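Ticket 1000-59
Product: Drorna garment steamer
Status: Awaiting parts from Milwood

22nd September: The customer reports that steam stops after six minutes and that the indicator stays red. The tank was descaled in April.

Reply: Please unplug the unit, allow it to cool for 30 minutes and reseat the tank valve. Tap water should not be used.

Update: Fault persists -- the valve seal is to be replaced under the Nallari service plan. The customer may continue to fold and store garments unsteamed.

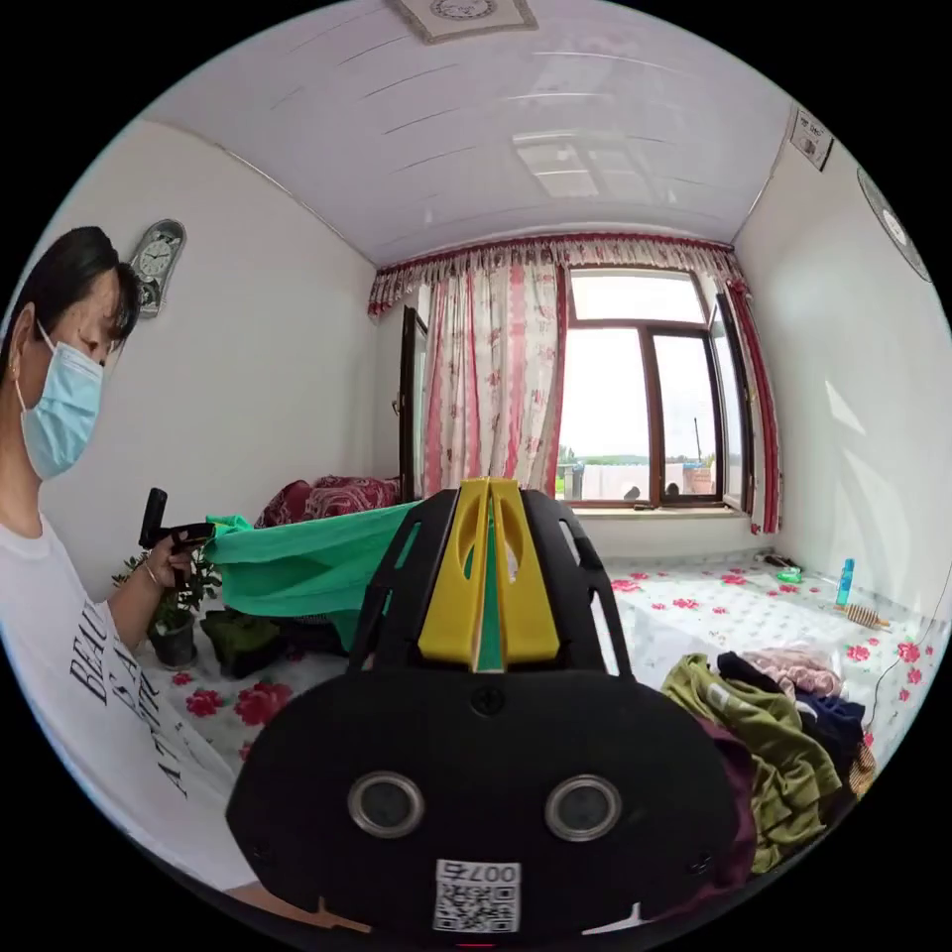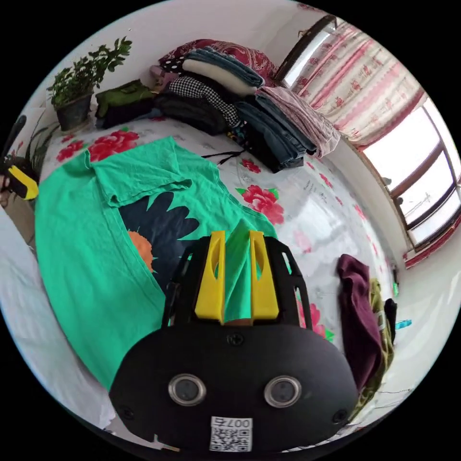
Attachments 1 and 2: green fabric visible in both.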